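3.2 Floor coverings and how people judge a room's size

I'll admit I went into this part of the study expecting rugs to do nothing at all! Raili Huttunen and I asked 40 renters in Cisby to guess the width of the same room twice, once with bare boards and once with a plain mat down, and the guesses moved more than the 8 inches we'd bet on (I owe Raili lunch). Dark mats laid at an angle gave us the messiest answers, and a few people told us they'd lost track of where the walls were. Marlene Marinho saw the same thing in her Valla interviews, though she only tried lighter colors. Figure 3 has the kind of layout I mean, and I come back to angles in the next section.
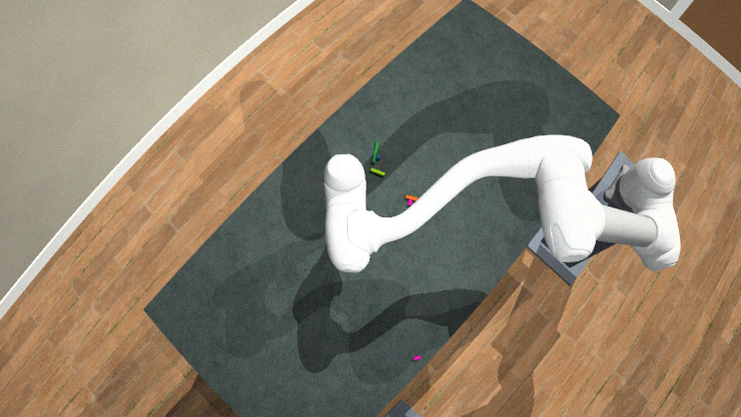

Figure 3. Dark mat laid diagonally on a wood-plank floor, seen from above (rendered).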